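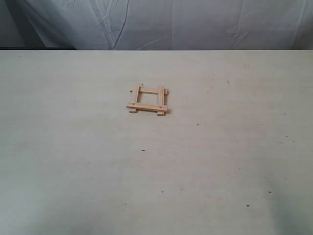
Notes on looking after the Udik cell, for whoever has it next. It's a small stacking cell: one arm, sticks in, square frames out. Two sticks down, two across the top. The unit is on its third gripper and its second table.

1/ Start with the table. It is pale and matt so the camera can find the edges of the wood. It also shows every speck. Dry cloth before the first run and again at midday. No spray. Spray left a shine in January and the arm kept reaching for the reflection.

2/ Crumbs matter less than they look. A small dark mark out on the open table is ignored by the software. A mark under a stick isn't, as the height check then reads high and the program stops with fault 311.

3/ Fault 311 is nearly always dirt or a worn pad. Wipe the table, wipe the pads, clear the fault, home the arm. If it comes back straight away, change the pads. Spares are from Flandau, in the flat tin under the controller. There are four left.

4/ Pads go on with the ribbed side facing in. Do the screws up by hand, then a quarter turn with the short key. Any tighter and the pad bows and one end of the stick gets set down late.

5/ That late drop is the usual cause of a leaning lower stick. The frame still holds its shape when the stick leans a little, so we pass it. The cross sticks should reach past the lower ones at both sides. If one end falls short, redo the offset.

6/ Offset: load the Erkel test program, let it place 9 sticks, measure the last three and type in the average. Don't use the first few, the arm hasn't warmed up.

7/ Lighting. The lamp is on the left and should stay there. Shadows fall to the right and the camera is taught with them that way. The cloth behind the table is there to keep the window out. Creases are fine. Gaps at the side are not.

8/ Ngcobo supply the sticks now. Slightly paler than the old batch, so the brightness setting went up by 3. It's saved under May 2023 in the settings list. Load that one and leave the older ones alone.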